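Taking a youth group to a robot open day, is it worth it and what do they get to do?
Posted in Days Out and Learning, 20 Nov 2020

Hello all, I run a small after-school club and we have been offered places at the next open day at the Orninia workshop, which I gather will be in April. I know they do robots there but the leaflet is very thin on detail, and I would hate to put a dozen twelve-year-olds on a coach for 65 minutes only to have them stand behind a rope while somebody talks at them. Has anyone been? Do the children get to try anything, and is there somewhere to eat sandwiches? Any advice very welcome, my lot can be a bit lively!
Fonseca

Matúš Zeman
Hello Fonseca, yes, do go! I went with my two nieces last time and we had a lovely day, although I will admit I nearly turned back when I saw the queue for the car park (get there early, there are only 85 spaces and they fill up).

There is a talk first, in the big room, and that part is a little dry, but afterwards you go through to the benches and it becomes much more fun. The bit my nieces still go on about is the hand-held gripper bench. You hold one gripper in each hand and do an ordinary tidying job with them, the sort of thing you would do at home without thinking, and your movements are recorded so that a robot can learn from them later on. Ours was shoes.
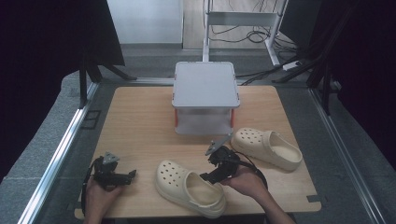

The shoe bench, with a gripper in each hand.

I would tell your group beforehand that it is harder than it looks. You lose all the feeling in your fingertips, so to speak, and a soft clog has a way of sliding off just when you think you have hold of it. The younger niece did best by going slowly and picking hers up by the heel. The elder one went for the toe every time and got quite cross, bless her, but she wouldn't give up her turn! Do ask the helpers questions while you wait as well, they were very patient with us and one of them spent ages explaining why a robot finds a squashy thing more awkward than a brick.

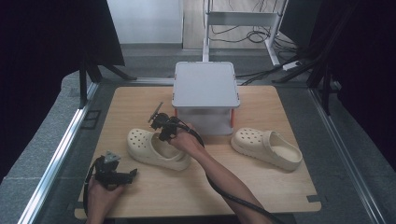
Each turn is only a few minutes, so with a dozen children I'd split them into two lots and send one half round to the wheeled robots in the yard while the other half is at the benches, then swap over after the break. Long sleeves are best rolled up, and ask them to mind the cables. As for sandwiches, there is a canteen with plenty of tables and they didn't mind us bringing our own. The soup was very good, if you get the chance.

Flulila
went in 2019, it was ok. bit loud in the yard. toilets are upstairs

Sukada
I agree with most of what Matúš says, but please book the bench session separately when you confirm your places. We didn't know that and half our group missed it, which led to a rather sulky journey home. There were 194 of us on the list the day we went and they told us they stop at 200, so I should ring them soon if I were you. Ask for the morning talk too, it is the shorter one.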